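Hanus gripper kit: where we are with the trial
Progress report to the Jundville small equipment fund, second instalment

Hello again, and thank you for the extra weeks. I know the first report was mostly a list of things that hadn't arrived, so I'm glad to be writing one with some work in it!

A quick reminder of what you're paying for. Groen sell the Hanus kit as a ready-to-go gripper package for small workshops: the gripper itself, two sets of fingers, a wrist camera, the mounting parts and a year of their software. We asked for money to run it for a good stretch on our own sort of handling (small light plastic parts, mostly white, mostly awkward) and then tell you whether the other workshops in the scheme ought to buy it. The shared bench at Gulness is the test site, as agreed.

Setting up

The mounting went better than I'd feared. Groen say an afternoon and it took me an afternoon plus the following morning, and the morning was my own fault for putting the adaptor plate on the wrong way round. The printed guide is good up to the point where you plug things in, then it goes vague. It tells you to "complete calibration as normal" without telling you what normal is. I wrote to their help desk, got a sensible answer the same day, and have since typed up our own 2 page version, which the other workshops are welcome to. I'd like Groen to put something like it in the box.

Calibration is the bit I'd warn people about. The wrist camera has a very wide lens, so everything near the edges bends, and the software has to be taught how much. You do it with a checked card and a lot of patience. If you knock the camera afterwards you do it again. I have knocked the camera 5 times.

The work itself

We settled on one plain task and stuck to it, which I think was the right call after the muddle of the first month. A small white block goes down on a grey surface, the gripper comes in, picks it up and puts it in a shallow dish. Then we move everything a bit and go again. It sounds dull and it is rather dull, but it's very close to what the workshops do all day, and you learn a lot about a gripper by asking it for the same small thing over and over.

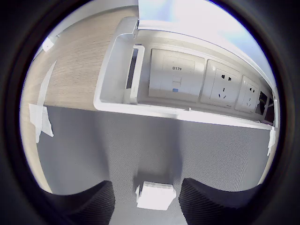
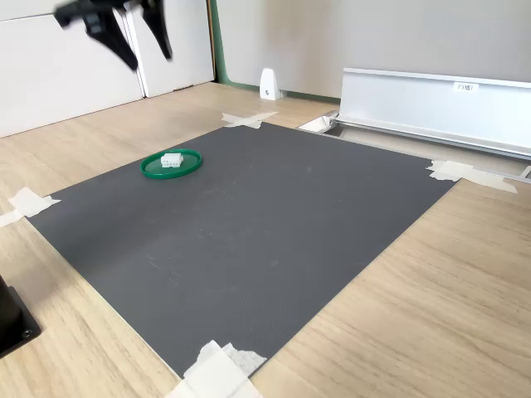 The mat has earned its keep. On bare wood the blocks skated about when a finger caught them off centre, and we were measuring the table as much as the gripper. On the mat they stay where they're put. Masking tape at the corners is low tech, I know, but it comes up without leaving a mark and I can shift the whole lot in a minute when I want a new position.

For the proper run we did 100 picks with the standard fingers and another 115 with the ribbed ones (I'd meant to stop at the same number but I was enjoying myself). I'm holding the success figures back for the final report, as I want to go through the recordings first and be strict about what counts as a clean pick. What I can say now is that I much prefer the ribbed fingers. They cope with a block that's sitting slightly skewed, and they don't need squeezing so hard, so the parts come out unmarked. The smooth ones are fine on anything square and straight, and a nuisance otherwise.

Things I like

It's quiet, which matters on a shared bench. The fingers swap over with a single key and no swearing. And the software lets you replay any attempt from the wrist camera, so when a pick goes wrong you can watch it happen from the gripper's side, over and over if need be. I've found that more use than any of the graphs.

Things I don't

White parts under strong light are a struggle. By the window the camera washes out and the software loses the edge of the block, and then the gripper dithers over it like someone choosing a biscuit. Pulling the blind down sorts it, but not every workshop has a blind. Groen tell me an update is on the way that handles exposure better. I'll believe it when it's installed.

The cable is too short. I've had to plan the bench round where the sockets are, and anyone with a bigger table will want an extension from the start. Please could that go in the budget notes for the other sites?

And the licence. The first year is included, but the renewal price isn't on the website and I've had to ask for it twice. I still haven't got it in writing. I don't think we should recommend anything until we have.

Money

We're within what you gave us. The spare set of fingers came out of the consumables line, as we discussed on the phone, and so did the tape and a second mat that we haven't unrolled yet. I haven't touched the training line, and I'd like to keep it for a hands-on day at Gulness, when people from the other workshops could come and have a go.

What's next

First, a heavier part. Everything so far has been light, and some of the workshops handle metal fittings that will be a fairer test of the grip. Then two blocks close together, to see whether it can take one without nudging the other. I'd also like to leave it running through a lunch break with somebody in the room but not at the bench, which Groen say is fine and which I've been a bit of a coward about.

The final report should reach you by the end of August. If you'd like to see the kit before then, come in the morning, when the bench is free and the kettle's on. Could you also let me know whether you need the recordings themselves or just the results sheet? The files are large and I'd need to post you a drive.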